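The Long Way to a Kitchen Table
Why a good tabletop takes a year to make and a lifetime to ruin
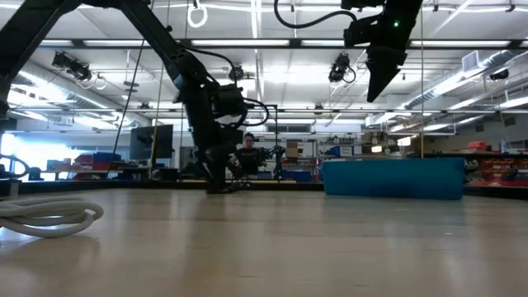

A pale wood top, smooth enough to catch the lights overhead.

My grandmother had a rule about her kitchen table, and the rule was that you could do anything you liked on it as long as you wiped it down afterward. We rolled out pie dough on it, we did our fractions on it, my uncle once took a whole carburetor apart on it (on newspaper, he would want me to add), and when she moved to the little apartment in Riltcombe she left behind the good sofa and the china cabinet and took the table. I have it now. It has a burn the shape of Florida near one end, and I wouldn't sand that out for money.

So when I heard there was a man in Riltcombe still making plain kitchen tables by hand and selling them as fast as he could finish them, I drove over to see him, and I ended up staying most of the day.

Osaze Edet runs Brundberg out of an old feed store with a tin roof and a very loud heater. He named the place after the street he grew up on. He makes 12 tables a year, give or take a bench, and they are about as simple as a table can be: four legs, an apron, a flat top. Most are maple or ash. He has nothing against walnut, he told me, but he likes a wood that starts out light and lets the family do the darkening.

"People call and ask me what color it's going to be," he said. "I say, which year?"

The boards come to him rough, and then they sit. They sit in a rack along the back wall with little sticks between them so the air can get around, and he leaves them there until he trusts them. A board that goes into a table too soon will cup or split the first winter the furnace runs, and he has had that phone call exactly once, from a customer in January, and he drove out and took the table home with him and made her another. He still has the bad one. He eats lunch at it.

I asked him about finishes, which was a mistake if I wanted to be home by supper. Osaze is an oil man. He wipes on seven thin coats with an old T-shirt and rubs each one back when it has dried, and he would like you to know that thin means thin. Varnish is tougher, he'll grant you that, but when varnish goes it goes in flakes, and then you've got a weekend of scraping ahead of you. An oiled top just gets thirsty. You give it a drink and it comes back.

For a second opinion I called Nusrat Nanayakkara, who repairs furniture over in Sikder and sees what the rest of us do to our tables after the maker has gone home. She was very kind about my Florida burn. She sees white rings, mostly, from mugs and takeout containers, and she says a good half of them would have lifted with a soft cloth and a little patience if the owner hadn't gone at them first with a scouring pad. Her other great enemy is the sunny window. Leave a fruit bowl in one spot all summer and you'll have the ghost of a fruit bowl – she's seen it with place mats, a typewriter, and one very large cactus.

Her advice is cheap and a little dull, and I've been following it ever since. Use a damp cloth and then a dry one. Move the bowl. If the top is oiled, oil it again twice a year, and put the leaves in once in a while even when you don't have company, so they get the same light as everything else.

A Brundberg table isn't a small purchase, and Osaze knows it. He takes $500 down and the rest on delivery, and he brings the table himself, in a borrowed truck, under more quilts than I own. Then he likes to be asked to sit down at it. The family he was delivering to next had already told him there would be soup.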